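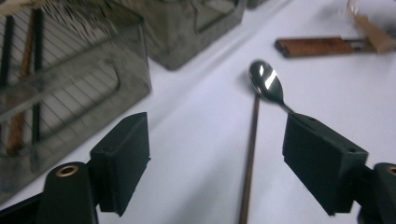
Unit 4: Teaching by Hand and Teaching by Remote

Home | Syllabus | Handouts | Labs | Contact

Instructor: Brittany Hawthorne
Last updated: November

These notes go with the second half of the unit. Read them before lab. Bring your setup sheet from Unit 3.

Two ways to collect a demonstration

In this course a demonstration is one recorded run of a task, start to finish, done by a person. We use two methods.

Remote control. The operator moves a leader arm or a controller and the robot follows. Everything recorded is something the robot can do, because the robot did it. The drawbacks are speed and feel. Most people are slow at first, and you get little sense of how hard the fingers are pressing.

Hand-held gripper. The operator carries a gripper with the same fingers the robot will use, with a camera mounted on it. No robot is needed during recording. It is faster and the motions look more natural – sometimes too natural, as covered below.

The tabletop task

The lab task is sorting utensils on a white table. The spoon is the hard item. A polished bowl throws back the overhead lights, and the bright spots move as the gripper moves. A policy trained under one light position may learn the highlight instead of the spoon. Change the lighting between sets and write the change on your log sheet.

See-through containers are the other problem. With smoky gray plastic, whatever is inside shows through the wall, and a policy can try to reach for it from the side. Include runs where the containers are in different places, and runs where there are things in them that you do not touch.

Thin sticks are hard for a different reason. They are narrow enough that a small error in finger position means a miss. Approach with the fingers on either side of the stick, then close slowly.

Recording rules

1. Start with the gripper open and both fingertips in view.
2. Hold still for 3 seconds before you move and again after you let go.
3. Move at a pace the arm could match. If you flick your wrist, redo the run.
4. Keep your free hand out of view.
5. If you drop something, finish the run and mark it as a drop. Do not delete it.
6. Move the objects between runs. Small shifts are fine, but shift all of them.

Each group turns in 80 runs by the end of the lab period. Last year's pooled set, stored under the project name Sunness, has 2550 runs and is available for comparison. Do not mix it with your own until the final exercise.

Reach and speed limits

A person can put a hand-held gripper anywhere. The arm cannot. Before training, every run goes through the Flovex checker, which flags poses the arm cannot reach and moves that are too fast for it. Groups usually lose more runs to speed than to reach. Runs collected by remote control skip this step.

For discussion

The Sandhu reading argues that mixed data, part remote and part hand-held, is worth the extra setup. Come with an opinion on whether that holds for a task as short as ours. Also think about what you would do with the drops you marked under rule 5. Some groups leave them out of training, and some keep the part of the run up to the drop.

Log sheets go in the Zulton folder, one per group.

Share | 4 comments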